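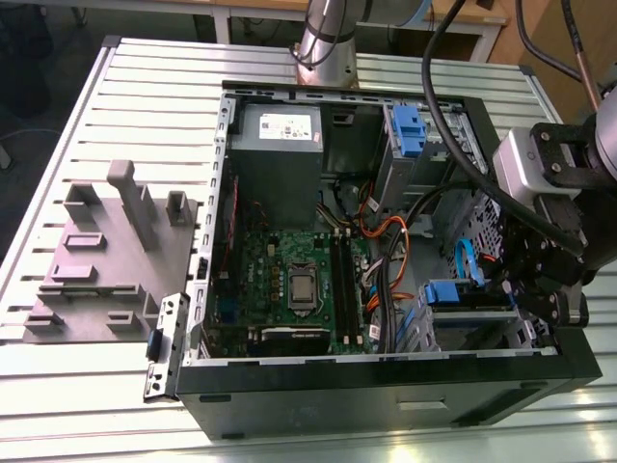

Speaker notes: Repair or replace? Keeping office computers for eight years
31 July 2023

Slide 1. Title
Say hello and check the microphone. Mention that the slides will be posted on the Volwood page along with these notes. Questions at the end, except for quick ones about a term.

Slide 2. Where the numbers come from
Volwood is a housing office with 793 desktop computers spread over three towns. Until five years ago we bought new ones on a four-year cycle. We now plan for eight. This talk covers what we changed, what it cost, and which parts I would do differently.
I work on the budget and planning side. I can answer hardware questions up to a point. If someone wants to argue about processors, do it over coffee.

Slide 3. The old cycle
A quarter of the machines went out every year, in March, before the budget closed. The date had more to do with accounting than with the state of the computers. Many of the machines we sent away had no fault on record.
When we went back through the help desk tickets, the complaints fell into a small number of groups. Slow to start. Slow with many browser tabs open. Noisy. Full disk. Monitor problems logged as computer problems.
Pause here. Ask for a show of hands on who replaces on a fixed schedule.

Slide 4. What we do now
A machine stays until one of these is true: it can't run a supported operating system, a repair costs more than our limit, or the work at that desk has changed and needs something faster.
The limit is $100 in parts. Labor is not included, and I'll come back to that because it's the weakest point in the plan.
The limit was a guess in the first year. We looked at it again after twelve months and left it alone. Most of our repairs come in well under it.

Slide 5. The usual repairs
Storage first. Moving from a hard drive to a solid state drive fixed most of the "slow to start" tickets. If you take one item home from this talk, take that one.
Memory second. We had a lot of machines with one stick and an empty slot beside it.
Dust and fans third. Clean the case, check that each fan turns, replace the ones that rattle.
Thermal paste when a cooler comes off for any reason. Old paste gets wiped away completely before new paste goes on. We had two technicians with different habits on this, so we wrote it down.
Power supplies are swapped as whole units. We do not open them. Please don't let anyone at your office open them either.

Slide 6. Spare parts
We buy one main desktop model for each purchase round so that parts move between machines. This was not true before, and the older stock is a mix. The first year of the plan was slower for that reason.
Machines that can't be saved are stripped for drives, memory, fans and power supplies. Each part is tested and goes on a shelf with the test date on it. Untested parts are not shelved. We tried having an "untested" box and it only ever got fuller.
The shelf list is kept in a tool called Nijs. It is a plain inventory program and any spreadsheet would do the same work. What matters is that someone updates it on the day a part leaves.
(If time is short, skip to slide 8.)

Slide 7. Labor
A drive swap with a system install takes a technician less than an hour of attention, though the machine is on the bench for longer. Fault finding is different. An intermittent fault can use up a whole day and still be there the next morning.
So we added a time rule. If the cause isn't known after 90 minutes of bench time, the machine is put aside and the user gets a spare. The technician may come back to it in a quiet week or send it to be stripped.
The technicians disliked this rule at first. They like to find the answer. I understand that, and I still think the rule is right for an office of our size.
Small offices without bench space should get a price from an outside shop before they copy any of this. We used Stullimmont for the older mixed machines and agreed on a flat fee per unit. The flat fee made the planning much easier than an hourly rate would have.

Slide 8. Users
We did not explain the change well. People who had been waiting for a new computer heard that they would not be getting one, and that was all they heard.
The second time we sent a short message with dates, the name of the part being replaced, and a promise of a loaner. Complaints dropped. We should have done that in the first place.
Keep the loaners in good condition. If the loaner is worse than the broken machine, people stop reporting faults.

Slide 9. Data
Every drive that leaves a machine is wiped or destroyed, and the record is kept with the serial number. Same for drives that go back into use somewhere else in the building.
Ask your insurer what proof they want. Ours wanted more than we had.

Slide 10. Results
In the last full year, 52 machines were retired. Under the old cycle it would have been nearly 200.
Read the table from the left column. Parts spending went up, new purchases went down by much more. Technician hours rose in the first year and have been level since.
The Fluninano pilot is on this slide as a footnote. That was our trial of small fanless computers at the reception desks. They're quiet and use little power, but the memory is soldered in and the drive is hard to reach, so they don't fit the repair plan. We're keeping the ones we have and not buying more.
Someone will ask about electricity. Older desktops do use more. We measured a few at the wall, and for our office hours the difference did not pay for a new machine. It might for yours if they run all night.

Slide 11. Things I would change
Set the parts standard one purchase round earlier.
Write down the bench procedures before starting.
Count labor from the first week. We have a gap in the records that I can't fill.
Tell users sooner.

Slide 12. Close
Leave the contact address on the screen. The parts list, the bench checklist and the user message can all be downloaded and reused. Change the logo, please.
Questions.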